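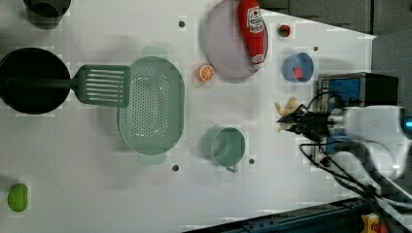
Progress report — open day and arm demonstration

Print this page
E-mail this page

To: Zaid Haddad, grants office, Mulorik
From: Seidu Dankwa, Ulley workshop
26 December 2019

Zaid — short one, the full accounts come in March with the rest. You asked for the open day first so that's most of what is in here.

Where we are

Arm is installed and running. Kitchen table setup finished the week before the open day, later than planned. The Bukia people delivered the table late and we lost most of a week to that. Not a money problem, just a calendar one. The two student posts are both filled.

Open day

Went well. Doors at ten, closed at four. Up to 650 visitors over the day, going by the sign-in sheets, and plenty of families walked straight past the sheets. We had printed 900 leaflets and have a short stack left, which I'll take to the Medina visit.

Demos ran every half hour. Same table all day: colander, cup, plate, ketchup bottle, blue bowl, toy food. Visitor picks something, operator sets up the task, arm has a go. Kids went for the banana over and over. The ketchup bottle got asked for nearly as often, mostly by adults.

What worked:
- Toy fruit. Good size for the fingers, and people got the idea right away.
- Having someone stand at the front and talk. First demo we didn't and lost half the crowd.
- Short runs. Anything past a few minutes and they drift off to the coffee.

What didnt:
- The plate. Low and flat, arm missed the rim more than it got it. Dropped from the program after lunch.
- Sight lines. Anyone behind the second row saw backs of heads. Need a screen showing the table from above, I've priced one below.
- Cables. They hang near the work area on some reaches. No snag on the day but I want them tied up properly before the next one.

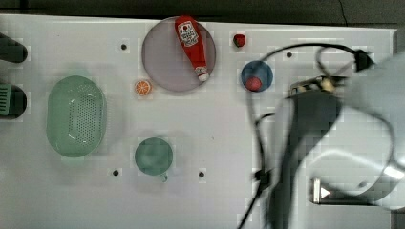 Arm moving over the demonstration table, open day.

One stop during the day, just before noon. Operator hit the button because a small boy was leaning well over the rope. No contact, arm wasn't close. Restarted after a check. We have moved the rope back and wrote it up in the log, copy on request.

Feedback

Cards are still being typed up. From a quick read, people wanted to try the controls themselves, and several teachers asked about bringing a class. One complaint about parking, fair enough. Two people asked when it would be able to do dishes. No date given!

Spending

On budget. Two things I'd like to move money for, both inside the equipment line:
- overhead screen for visitors
- cable ties and a proper guide for the arm

Need your ok in writing before I order ether one.

Next

Medina visit in March, 3 staff going. Smaller room, so a shorter list of tasks and no plate. Class visits after that if the schools confirm.

Can you send the new claim form, the one I have is last year's.

Seidu

Print this page
E-mail this page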